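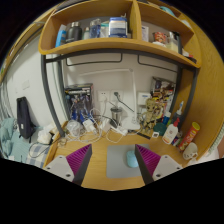 Rimosbridge Assistive Equipment Panel
Minutes of the review meeting, April

Present: Chair, equipment lead, data lead, two residents' representatives, purchasing officer, note-taker
Apologies: safety adviser
Meeting opened at 14.05

1. Minutes of the previous meeting

Agreed as a correct record, with one change. Under item 5, "hire period" should read "trial period". The action on spare batteries was closed. The action on insurance wording was carried forward.

2. Hedlund hand-held gripper kit: trial report

2.1 The equipment lead presented the report on the Hedlund kit, supplied on trial by Datico. The kit consists of a hand-held two-finger gripper with a camera, a charging dock, a set of spare finger pads and a licence for the Datico review software. It is used to record everyday handling tasks in furnished rooms, so that the same tasks can later be set up for the panel's bench arm.

2.2 In the trial period 203 recordings were made. Of these, 200 were accepted by the software on upload. The other three were rejected for missing time data. Datico has been sent the log files and has asked for the firmware version, which was left off the first report.

2.3 Tasks were limited to small items on desks and shelves: computer mice, cups, bottles, cartons and charging leads. Heavier items were left out at the supplier's request.

2.4 Finger pads. The ribbed pads gave a firm hold on smooth plastic. Low, rounded items were harder. With a computer mouse, operators had to bring the fingers down close to the desk surface before closing, and the lower edge of the mounting base tended to touch first. The data lead asked whether a longer pad was available. Datico lists one, but it is not included in the kit price.

2.5 Crowded surfaces. The residents' representatives asked that the panel continue to record in rooms as people keep them, with ornaments, packaging and cables left where they are. The equipment lead agreed and noted that the approach angle on a crowded desk is often decided by whatever stands behind the item. Operators are to record a second approach where the first is blocked — the software accepts both under one task number.

2.6 Shelves above desks. The wrist position needed to reach under a low shelf was reported as tiring after repeated attempts. It was agreed that no operator should do more than 7 attempts in this position without a break. The operator sheet will be changed.

2.7 Software. Trimming and labelling were found to be quick. Search was poor: it matches whole words only, so "cup" does not find "cups". Export to the panel's own format worked once the folder path had been shortened.

3. Privacy

3.1 The wide view of the camera takes in much of the room. The data lead proposed that the consent form state this in plain terms and give residents the chance to put away letters, photographs and medicines before recording begins. Agreed.

3.2 Recordings are held on the Rimosbridge server and are copied to Datico only when a fault is being looked into. The purchasing officer asked that this be written into the contract. The supplier's draft currently allows copying "for service improvement". The panel did not accept this wording.

4. Comparison with the Covdale offer

4.1 Covdale has offered a similar kit on a yearly hire. It has a lighter handle and a fixed set of smooth pads. Replacement pads cannot be fitted by the user and the whole finger must be returned.

4.2 The panel has handled the Covdale unit only at the supplier's demonstration and has made no recordings with it. One residents' representative found its trigger easier to squeeze. The equipment lead noted that the Hedlund trigger spring can be changed — a softer one is on order.

4.3 It was agreed that no decision would be made on price alone. The purchasing officer will ask Covdale for a loan unit on the same terms as the Hedlund trial.

5. Decision

5.1 The trial of the Hedlund kit is to be extended. Subject to the contract wording in 3.2, the panel supports the purchase of 4 kits. If Covdale provides a loan unit before the next meeting, the order will wait until both reports are available.

5.2 Longer pads are to be bought for one kit only and tested on low items before any further pads are ordered.

6. Actions

Equipment lead: send firmware version to Datico; change operator sheet (2.6); order one set of longer pads.
Data lead: revise consent form; raise the search fault with Datico.
Purchasing officer: return marked-up contract; write to Covdale about a loan unit.
Chair: insurance wording, carried forward.

7. Any other business

The charging dock should not be left on the meeting room windowsill. A shelf has been cleared in the equipment cupboard.

Meeting closed at 15.40. Next meeting in May, same room.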